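Lists > Manipulation > Archive > Thread view

Prev by thread | Next by thread | Up | Search | Log in

Subject: Re: sim scores as a stand-in for real trials
To: the manipulation reading list

Anatole Mallet wrote:

> The short version is that we can stop fighting over bench time. We
> ran 8 policies in the Prastedon simulator and the same 8 on the
> real arm at Kovthorpe, on the marker-in-cup task, and the ranking
> came out nearly the same both ways. The best policy in sim was the
> best on the bench and the worst was the worst. Each policy got 50
> sim episodes.
>
> I'd like us to agree that from July on, a sim score is enough to
> decide which checkpoints go forward, and that the bench is kept for
> the final one or two. Objections welcome but please make them
> specific.

Specific it is, then.

I've read the write-up twice and gone through the episodes you shared, and I don't think the result carries the weight you're putting on it. I'm not against the method. I'd love to stop driving to Kovthorpe. But I've seen three of these "sim matches real" claims go round this list, and each one got weaker when somebody asked how the policies had been picked.

So, how were they picked? The write-up says they were "chosen to cover a range of quality". Reading the appendix, two are early checkpoints that can barely find the table, and two are the fully trained Coste models. Any simulator that isn't broken will put the first pair at the bottom and the second pair at the top. A coin with a bit of sense could do it. The part we'd use this for is the middle four, where you have to choose between things that look about equally good, and there the order in your table is scrambled. Second in sim is fifth on the bench. You call that "nearly the same" because the overall correlation is high, but the correlation is being held up by its two ends. Could you post the number for the middle four alone? I worked it out by hand from the table and got something close to zero, though I'd be happy to be told I slipped.

Next, the bench trials. You give 50 episodes per policy in sim, and the message above doesn't say how many on the real arm. The appendix says 11. With 11 tries, one more dropped marker moves a policy by nine points, and several of your gaps are smaller than that. I know why it's 11, we've all stood in that room resetting a cup. But please put the error bars in the main figure.

Then there's the look of the thing. The write-up spends a page and a half on how well the rendering was tuned. Fine, the shadows land where they should and the planks have grain and cracks in them. I'm less sure it matters. The failures I remember from Kovthorpe had nothing to do with planks. The marker rolled. A finger pushed the end of it and it swung away, or it came up at an angle and caught on the rim of the cup. All of that is contact and friction, and on contact the write-up has one sentence, saying default values were used. If the default values are wrong, then a policy that nudges the marker before closing on it will be scored kindly or harshly for reasons that have nothing to do with the policy.

I'd also like to know about starting positions. In the episodes I looked at, the marker starts lying at a slant fairly near the cup. Was it the same for the bench runs, or was it placed by hand wherever it fell? If the sim starts were drawn from a narrow patch and the real ones weren't, we're comparing two different tasks with the same name. If both were narrow, the claim should be narrow too.

Last one, and it's the one that bothers me most. There were 141 sim episodes thrown out as "unstable physics". Out of 400 in all, that's more than a third. Were they re-run until each policy had its 50, or does 50 include the bad ones? And which policies did they belong to? I'd guess that a policy that jams its fingers into the table produces more unstable episodes than a gentle one. Drop those and you've quietly cleaned up the record of your clumsiest model. It might go the other way, I don't know, but a per-policy breakdown would settle it in one line.

What I'd accept as evidence isn't outrageous:

- Take four policies we'd really have trouble choosing between. The Pitdale group has some from the spring that would do.
- Write down the sim ranking and send it to the list before anyone touches the bench.
- Run at least 50 real trials for each, starts drawn from the same list as the sim ones.
- Count every episode, unstable or not, and report the bad ones separately.

If the order holds up under that, I'll back the July change and say so here. If it half holds up, I'd still be glad to use sim to throw out the obvious duds, and your present data already support that much. It's the step from "finds the duds" to "picks the winner" that I can't follow you on.

A small correction too: Table 2 lists the same checkpoint name in rows three and six. I assume one is a typo, but if it isn't, the count of policies is wrong.

I've put one of your shared episodes at the bottom of this message, at the point where the fingers are on either side of the marker's upper end. I'd like the contact settings for exactly this moment: finger friction, marker friction, marker mass, and the time step. If those four values are in a config file somewhere, just send the file and I'll dig them out myself.

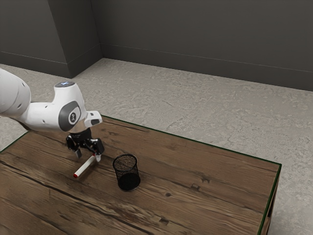
One more thing on those settings. If they can be changed without a rebuild, try halving the marker friction and running the middle four again. It's an afternoon of computer time and no bench time at all. Should the order change, we'll know the ranking depends on a number that was never measured. I can do the run on our machine if yours is booked, but I'd need the Coste weights, and my access to that folder ran out.

This archive uses cookies to remember your thread view settings. Accept | Manage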